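Home & Kitchen board > Tables, worktops and benches
Thread: Glossy fold-out table top - wipe, polish or cover it?

ngaio_mc
Posts: 631
Right, I need opinions, because my sister and I have been going round in circles on this. We've got a beige table top in the back room, smooth, with a slight gloss to it, and it's the one surface in the house everything happens on. Breakfast, homework, seed trays in October, the lot. The trouble is the shine. It was lovely when it came, but now the light sits on it in patches, brighter up one end than the other, and every fingerprint shows up by four in the afternoon.

I've tried washing up liquid and a cloth (streaks), then a dry cloth after (fewer streaks, more fluff), then vinegar and water, which made the room smell like a chip shop and did nothing I could see. My sister wants to put an oilcloth over the whole thing and be done with it. I don't like oilcloth. It slides about and the crumbs get underneath. 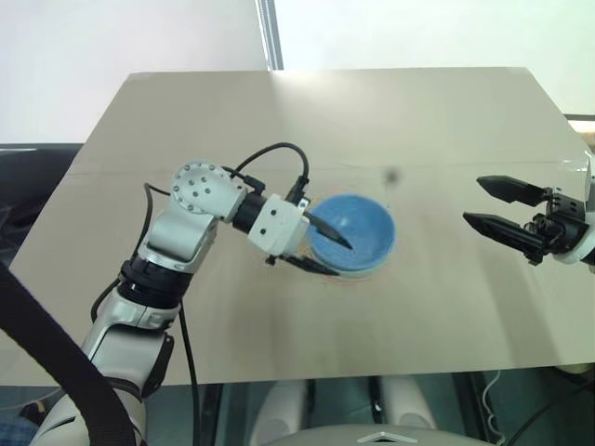

The top with the blue bowl on it. Look at the shine towards the back and the right.

There's also a small dark mark up and to the right of the bowl that I can't shift. I've had a go with a damp sponge and a fingernail. Any ideas before I do something daft with a scourer?

Ngaio

tovebech
Posts: 2,363
Don't use a scourer! Please. I did that on my old one and ended up with a dull circle the size of a saucer that I had to keep a plant on for years.

For the streaks, you're using too much soap. One drop in a whole basin of warm water, wring the cloth until it hardly feels damp, wipe in one direction and then straight over with a tea towel that's never had fabric softener near it. Softener is what leaves the smears, I'd put money on it.

The mark could be anything. Is it raised or flat? If it's raised it might be glue or jam, and a bit of cooking oil left on it for ten minutes may lift it. If it's flat it's probably in the surface and you'll have to live with it.

ewan_t
I'd go the other way and cover it. You say it's the one surface everything happens on, so it's going to get marked whatever you do. I had a Gilchrist table with a shiny top and I spent more time wiping it than eating at it. Got a clear cover cut to size in the end and never looked back. Not oilcloth, the thick see-through stuff that lies flat.

ngaio_mc
Flat, I think. I can't feel it with my finger, though the fingernail catches very slightly, or I'm imagining it. Will try the oil tonight.

Ewan, doesn't the clear stuff go yellow? And what happens at the join? You can see a faint line running across ours, a bit of the way down from the far side, and I'd worry about water getting in there and sitting under a cover where I couldn't get at it.

ewan_t
Mine went a bit yellow at the window end after a few summers. I turned it round. Fair point about the line, mine was one solid piece so I never had to think about that.

Carleen W
Ngaio I'm with you, covers are horrible on anything with a seam. We had one on my mum's table and when we finally took it off there was a tide mark all along the join and it STANK. I use a soft old toothbrush along ours once a month, dry, and then hoover up whatever comes out. You'd be amazed at the flour.

Also I love that bowl. Is the rim a lighter blue or is that just the light? I've been after plain blue plastic ones for ages and everything in the shops has a pattern on it.

ngaio_mc
It's slightly lighter, yes! They came from the Drirkari place by the bus station, in a stack of 4, and they've been dropped more times than I can tell you. Good for cereal, good for peas, good for putting under the dog's chin when she's been at the grass. (We wash it. We wash it a lot.)

Carleen W
Going there tomorrow morning then, ta.

rawiri_p
Can I disagree with Tove a bit? I don't think it's soap. I think half of what's bothering you is reflection, and you can clean till Christmas and it'll still look patchy, because a shiny top next to a white wall just does that. Look at the foot of the bowl in your photo, there's a reddish edge reflected round it. It's the surface doing its job.

What worked for us was moving the lamp. We had it shining right along the table and every wipe mark showed. Put it up higher and off to one side and the table looked clean overnight, without anyone touching it.

tovebech
I didn't say it was ALL soap. But she's got streaks after washing up liquid and fewer after drying, so some of it must be. Move the lamp by all means, the soap will still be there in the dark.

rawiri_p
Ha, fair enough. Do both.

Carleen W
Has anybody used that Javisix spray? There's a bottle of it under the sink here and I've never dared.

tovebech
On glass, yes. On a table top I'd try it on the underside first. It took me 17 wipes to get it off the glass, and I was counting by then because I was cross.

ngaio_mc
Update! Oil on the mark for ten minutes, then Tove's one drop of soap. The mark is still there but I think it's a bit fainter? My sister says it's exactly the same and I'm seeing what I want to see. The streaks are much better though, and the tea towel made more difference than anything - I dug out one that has only ever been washed with the dog blankets, so no softener.

Haven't moved the lamp yet as it's screwed to the shelf. Rawiri, how high is yours?

rawiri_p
Just above head height for me, so you might want it a bit lower if you're short. Leave the screws in the old holes when you take it down or you'll lose them.

ewan_t
Still think you should cover it.

ngaio_mc
I know you do Ewan. My sister says thank you.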